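22. Juni 2020

Handgreifer, zweiter Vergleichstag. Zwei Sätze Fingerpads (Velberg, Luten) und zwei Kamerahalter, alles am gedeckten Tisch mit Obst. Die Würfel und Zylinder aus dem Januar lasse ich weg, damit kamen beide Padsorten klar und man lernt nichts mehr daraus.

## Aufbau

- Zwei Handgreifer, links und rechts geführt, Kamera jeweils auf dem Greifer
- Aufzeichnung über den Rechner mit der Kan-Software, Kabel nach rechts unten weg
- Beide Greifer vor dem Start einmal ganz auf und ganz zu gefahren, Nullpunkt gespeichert
- Pads mit Alkohol abgewischt, auch zwischen den Sätzen

Der rechte Greifer brauchte beim Verbinden 3 Anläufe. Nach Neustart der Kan-Software ging es dann. Das hatten wir mit der alten Version auch schon, bitte in die Fehlerliste.

## Durchläufe

Je Padsatz 14 Griffe mit links, dieselbe Reihenfolge: Orange, Tomate, Traube, Bananenstück. Rechts nur mitgeführt, zum Schluss ein paar Griffe beidhändig.

Orangen sind mit beiden Sätzen unkritisch, solange die Pads ungefähr auf Höhe der Mitte ansetzen. Greift man zu hoch, rollt die Frucht nach unten weg und man schiebt sie nur noch vor sich her. Die Luten-Pads verzeihen das etwas besser, die geben an der Kante nach.
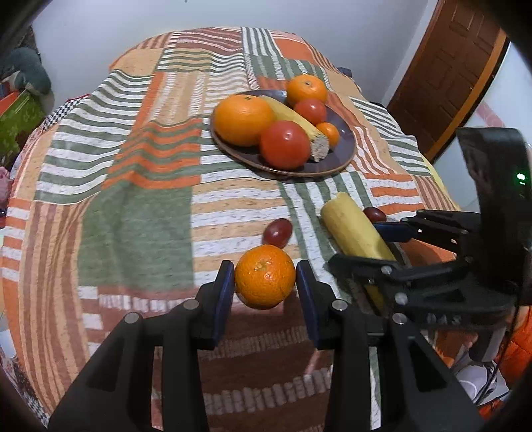 ## Beobachtungen

Der Blick vom Greifer aus reicht mit dem tieferen Halter gut über den Tisch. Der Teller mit den Orangen, Tomaten und der Banana bleibt hinter der gegriffenen Orange sichtbar, auch der zweite Greifer rechts ist mit drauf. Mit dem höheren Halter von Hudico sieht man mehr Wand und weniger Tuch, dafür die Padkanten schlechter. Ich bleibe beim tiefen.

Dunkle Ränder in den Bildecken sind weiter da. Für die Auswertung schneiden wir ohnehin zu.

Weintrauben: Velberg hält sie, drückt sie aber leicht ein. Luten ließ sie bei 5 Griffen fallen, jedes Mal beim Anheben. Vermutlich ist der Öffnungsweg am unteren Ende zu grob aufgelöst, das liegt dann am Geber und gar nicht am Pad. Müsste man mit getauschten Greifern gegenprüfen.

Bananenstück stehend greifen geht, aber nur von der Seite. Die Schnittfläche schmiert, nach jedem Griff abwischen, sonst sind die folgenden Werte unbrauchbar.

Gemustertes Tischtuch macht der Positionsschätzung erwartungsgemäß nichts aus, die Spur war ruhiger als auf der weißen Platte – kein einziger Abriss.

## Offen

- [ ] Schrauben an den Fingerarmen nachziehen, links war leichtes Spiel zu spüren
- [ ] Luten-Pads auf den rechten Greifer, Trauben wiederholen
- [ ] Hudico wegen eines kürzeren Halters anschreiben
- [ ] Zugentlastung fürs Kabel rechts, es zieht bei gestrecktem Arm
- [ ] Rohdaten von heute auf das Laufwerk, Ordner nach Padsatz getrennt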